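About Davel Robotic Disassembly

Davel takes apart used office computers with robot arms and sorts the parts for reuse or recycling.
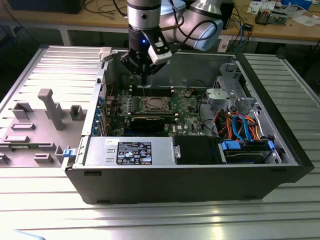 We started in 2014 as a two-bench repair shop in Humley. Most of our work now is desktop towers from schools, clinics and offices. We handle almost 2000 of them a year, and a second site in Trirkuvholm takes the overflow.

How we work

Every cell runs under the same written rules. They were drawn up with Kushwaha, the safety firm that still audits us each April.

A person unplugs each computer and checks it for damage before it goes to a cell. Swollen batteries and cracked power supplies never go to a robot.

Power supplies stay closed. We do not open them on site, by hand or by machine.

New programs run at reduced speed for the first 10 units, with an operator at the stop button the whole time.

No one reaches into a cell while the arm is enabled. The operator stops it, locks it out and keeps the key.

Drives are logged by serial number when they come out and go straight to a locked cabinet. Wiping or shredding is done the same day, and the customer gets a record of it.

Grippers are inspected at the start of each shift - worn fingertips get replaced, not filed down.

Training

New operators spend 5 weeks with an experienced one before they run a cell alone. Stop buttons are tested every Friday before the first job.

Customers may ask for a copy of our cell rules or visit either site by appointment.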